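22/10/2026

Long day in the lab. Tundley (our name for the two-arm setup, Harish picked it) finally has a task worth showing: cup in one gripper, squeeze bottle in the other, scale between them. Put the cup down, squeeze, stop at 37 grams. Sounds easy. Isnt.

Spent the first hour on left arm grip only. Cup rim keeps wanting to tilt. Lowered the force, better. Right arm fine, but the bottle has to come in flat and then turn, and the turn is slow. Hyun-seo rewrote the wrist part over lunch, havent merged it. 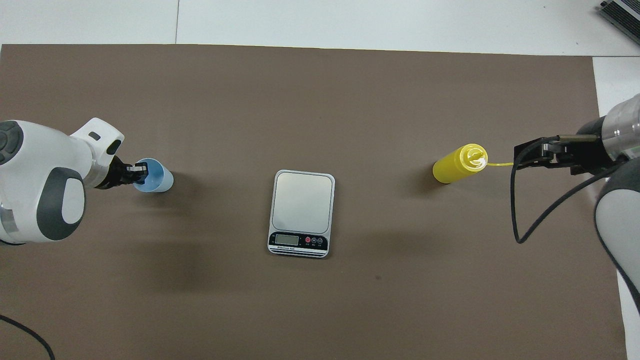

Padmavathi thinks we should drop the squeeze completely for the demo and just do place, weigh, lift. Less to go wrong, she says, and the judges only give us four minutes anyway. She has a point. I still want the squeeze. Told her I'd decide tomorow.

Run 1447 saved under the wrong folder, must move it. Also:

- ask Severyn re the Perrin report, his half
- scale readings into the log, not on paper!!
- charge laptop

Home late, cold noodles. Bed.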